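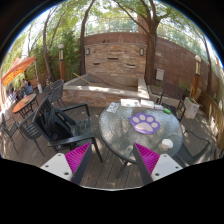

9 March 2020

I slept badly again and I was early at work. The kitchen was still closed, so I drank my tea standing in the corridor and read the new paper from Trasholm. It has 11 pages. Most of it concerns how we should hold the gripper and how fast we should move the wrist. Only on the last page is there one paragraph about us, and it says that "operators should feel comfortable at all times." I read this sentence to Anqi Yan when she came, and she asked me if it was an instruction.

I want to write down how the days are now, because I notice that I already forget how they were before September. Before September I was in the packing room at Hullach. I put small things in boxes, from the morning to the evening, and I talked with the people next to me. Then Lustlow came and the packing line was changed. Lustlow is the name of the arm, but everybody uses it for the whole system, the arm and the belt and the screen. For the big and square products it was good immediately. For the small, round and slippery ones it was very bad, and these had to be done by us for some weeks more. After that Zhenhua Deng asked who would like to move to the recording group, and I raised my hand before I had thought about it well.

So now I do the same movement as before, only with a tool between my hand and the thing. I take an object, I put it down, I go back, I start again. The recording is sent to Trasholm and they decide if it is accepted. My mother asked me on the telephone what I make now. I said that I make examples. She was quiet for a moment and then she asked if they pay the same. They pay a little more. I did not tell her that the contract is only until the end of the project.

My group has 1,682 accepted recordings this morning. The plan says up to 2,000 for this part. Zhenhua writes the number on the board beside the coffee machine, and I wish he would write it in another place. When I was new I looked at it with pride. Now I see mostly what is missing between the two numbers, and I do not know if I want it to be small or large. When it is finished, there should be a next part, with different objects. Zhenhua says "should" and he is an honest man, so he does not say "will." 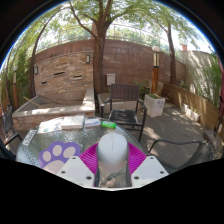 My hand has changed in a way I did not expect. At home I now take a cup slowly, from two sides, with the wrist straight, and my sister laughs about it. In the packing room I never looked at anything except the thing I was packing, but with the gripper I have begun to look at the whole table before I move. Outside this is more difficult, and also nicer. The deck is full of spots of sun and shade, and the glass has a rough pattern, so the light breaks on it everywhere. There was a leaflet on the far half with little colored pictures, and a bright green thing farther right, near the edge, and I felt a strong wish to put them in a straight line with the rest. It is an old habit from packing. We have to leave such things how they are. According to Trasholm a tidy table teaches too little, and I understand it, but my fingers do not agree.

I made a mistake in the morning. I was thinking about the rent and I closed the fingers too early, and then I corrected it in the middle of the movement. I wanted to delete it. Zhenhua told me to keep it, because corrections are useful for the training. I thought about this for a long time. In the packing room a mistake went on a list with your name, and three of them in a week meant a talk in the office. Now my mistakes are useful, if they are the right kind. A slow recording is not useful, and a recording where I stop to scratch my nose is also not useful. I would like to have a clear rule for which of my faults are welcome.

At lunch we went to Ye, the noodle place across the road. I had the soup with egg. Two men from the old packing room were there, and it was friendly, but there was something under it. One of them watches Lustlow now. He sits beside the belt and presses a button when it drops something. He said to us, "So you are the ones who teach it." He was smiling. I said we teach it so that it drops less, and he said yes, and then he would press the button less, and then what would he do. Anqi answered that he could finally read the newspaper. All of us laughed. On the way back she did not speak until the gate.

I do not think he is angry with me. I think he said what I also say to myself on the bus. But I noticed that he said "you" and not "they," and I have carried this little word with me the entire afternoon.
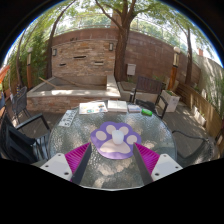

Anqi sees it differently. She says that packing hurt her shoulder for years and no one wrote a paper so that she would be comfortable. She sleeps better, she goes home without pain, and she likes to work outdoors under trees. If a machine wants to have the boxes, it can have them. What she is missing is the talking. When we record, it is more quiet, and each person follows her own hands. In the packing room I knew about every wedding and every sick child. Today I learned only by accident that she is looking for a new apartment, and she has been looking since the winter.

In the afternoon I asked Zhenhua if someone from our group could visit Trasholm one time and see what is done with the recordings. He was surprised by the question, but not unhappy. He will ask. I would like to see Lustlow take a small round thing and to know if I can recognize my own way of doing it, the small turn at the end that I always make. Maybe it is mixed with everybody's and cannot be seen any more.

The gripper was squeaking a little after the last break. I must tell Zhenhua tomorrow, and also ask for the smaller gloves.

Bought rice, onions, soap. Forgot the light bulb again, so I write this in the kitchen. Anqi sent me a message with the address of an apartment and asked if I know the street. I know it, it is loud in the morning but the bus is good. I will answer her now and then go to bed.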